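Looking after an acoustic guitar at home

Most of the care an acoustic guitar needs can be done at the kitchen table with a soft cloth and a bit of time.

Wipe the strings down after every session, underneath as well as on top. Sweat dulls them quickly. Wash your hands before you play and a set will last noticeably longer.

Keep the room at 50 per cent humidity if you can. A cheap gauge inside the case will tell you. Don't stand the guitar by a radiator or hang it on an outside wall, and once the heating goes on in October, check the gauge more often.

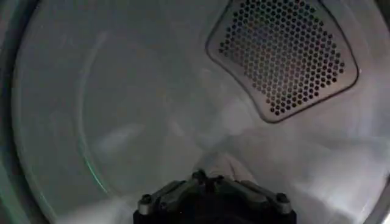

Cloths matter more than polish. I use old cotton T-shirts cut into squares and washed without fabric softener, which leaves a film on the finish. Keep one for the strings and another for the body, and don't mix them up.

When you change strings, do them one at a time. Clean the fretboard as you go with a barely damp cloth. Unvarnished boards can have a drop of oil twice a year, wiped off after a few minutes.

Squeaky tuning pegs usually just need the small screw on the end turning slightly. Stop as soon as it feels firm.

Updated September 5, 2023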